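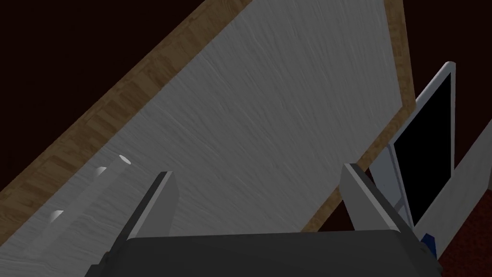 Abdelkrim Benmoussa thinks I picked the wrong records to ask for. He told me the texts don't matter much, and that if you want to know how Pladville ended up hiring Stellance to run its parking system you should go after the calendar entries, which are public too and a lot harder to clean up. He may be right! I'd already sent my request by then, though, so this report is about the texts.

For anyone outside our local government class, the short version goes like this. Last May the Pladville council voted to give Stellance the parking contract, and it later came out that two council members had been texting with the company from their own phones during the bidding. Our state's open records law covers messages about public business no matter whose phone they're on. What I wanted to find out was how the city makes that work when the phone isn't the city's.

I filed my request with the clerk's office and asked for every text to or from Stellance over 60 days. The law gives them 20 business days to answer. I got my answer on the very last one, and it was a letter asking me what I meant by "text" (I had also written "messages," so that's partly on me). I rewrote it, Ynyr Beddoe read it over and crossed out half my adjectives, and I sent it back.
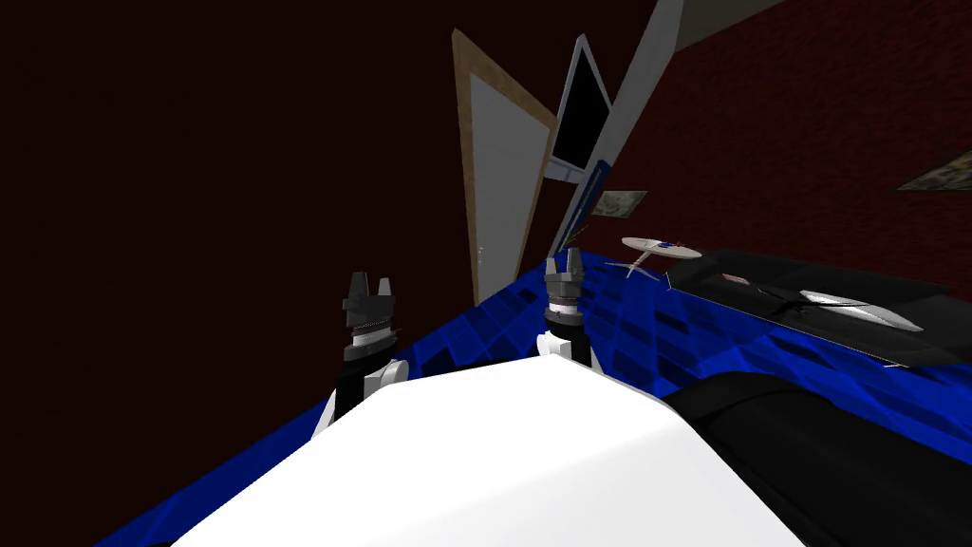

The second time I got 70 pages. A lot of them are scheduling, like who's parking where before a site visit, and one long argument about lunch at a place called Furtado. Some are blacked out completely – the letter says "personal" and leaves it at that. The part I care about is how they were collected. Each council member went through their own phone, decided what counted as city business, and sent screenshots to the clerk. The clerk's office didn't check any of it, and under the current policy it doesn't have to.

I called to ask if that was normal and got a pretty friendly answer. Nolla, the next town over, used to do the same thing, then started making council members use a city app for anything work related. I haven't seen Nolla's policy in writing yet, so take that as what I was told on the phone.

I didn't find anything that looks like a crime, and I'm not the person who would decide that anyway. I've appealed the blacked-out pages and the appeal is still open.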